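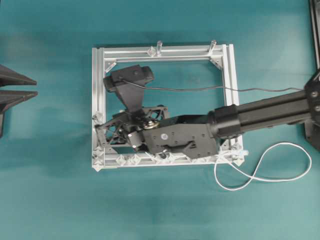
Sohail Bukhari

Re: [shopfloor-robots] Are we there yet with the fiddly jobs?

Hello all,

Cifuentes wrote:

> I've read the whole thread on laundry folding and I still don't see
> what it has to do with those of us who run a small shop. My people
> don't fold towels. They put little clips on frames, push pegs into
> rails, turn the thing round and do it again, 200 frames in a good
> week. Each job takes seconds and no two are quite the same. Show me
> an arm that can do that next to a person without somebody standing
> over it, and I'll get interested. Until then it's a toy, and a dear
> one at that.

I love this question, and I think the laundry people and the frame people have far more in common than either lot lets on!

Take a frame like the one at the top. Four lengths of slotted aluminium, brackets in the corners, a couple of clear pegs standing up from the far rail and a row of small white clips along the near one. A new starter would have the hang of it before the morning tea break. For a machine it's a lovely, horrible bit of work. Clear plastic is hard for a camera to pick out (all it gets is a bright edge and whatever colour the bench happens to be), and small whitish bits sitting close together tend to blur into one lump. Then there's the slot in the rail, where you and I would just slide the part along until it drops in, without looking.

That last bit is where I'd put most of the difficulty. We do it by feel. When my daughter puts the cutlery away she isn't measuring the gap in the drawer, she shoves the fork in and it finds its place. Fingers with a bit of give in them help a great deal, and open printed ones like these are cheap to make again when you snap one. I have snapped plenty.

So, can they do it yet? My own tally, for what it's worth. I've been keeping a notebook on our bench at Tornudau since August and it now has 1,708 tries in it, all on the same sort of job: pick up a clip, bring it to the rail, seat it, let go. Picking up is very good now. Bringing it over is as good as solved. Seating is where it goes wrong, and when it goes wrong it's nearly always because the clip has turned a little in the fingers on the way. The best unbroken run is 40. I was so pleased I went and fetched people from the office to watch, and of course it dropped the next one on the floor.

Cifuentes, you asked about leaving it alone. I wouldn't, yet. I'd happily leave it for the length of a cup of tea, and a year ago I wouldn't have turned my back on it. That feels like real movement to me, even if it's no use to your order book.

Two things I'd like to hear about from others:

1. Has anyone tried the Gistier feeder tray with parts this light? Ours stick to everything in dry weather.

2. Cables. How are you all routing the camera lead so it doesn't hang across the work? A sagging lead is fine until the arm reaches back over itself. I've tried tape, sleeving and a bit of old curtain wire, and the curtain wire is winning.

I'll put the notebook pages up in the list's files area once I've typed them out. My handwriting is dreadful, so give me a little while.

All the best,
Sohail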